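Lusturton Map Desk, hosted plan

Lusturton puts old letters, diaries and parish records on a map. You paste in a transcript, it picks out the place names, and you check them before publishing. We ran it for a month on the Tkachenko letters, 176 pages of them, and came away with reservations.

The sales page promises 87 per cent of places found without help. Ours did worse. It is fair on towns and poor on farms, ferries and any village that has changed its name. Zlata Kobzar corrected the spellings by hand and got through 30 letters before losing patience.

Price: 600 a year, one project
Export: spreadsheet or plain text
Old map layers: extra, price on request

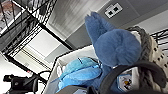
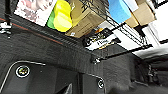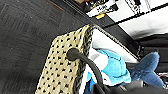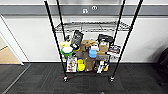
Ask about export before you sign. The spreadsheet keeps the coordinates but drops your notes — and the notes are most of the work. Visumura keeps both, though its maps are slower to load.

Guoqing Song still likes the timeline slider. I would want to see it cope with a letter that has no date.

Trial accounts are open to libraries and local history groups. Support is by email only.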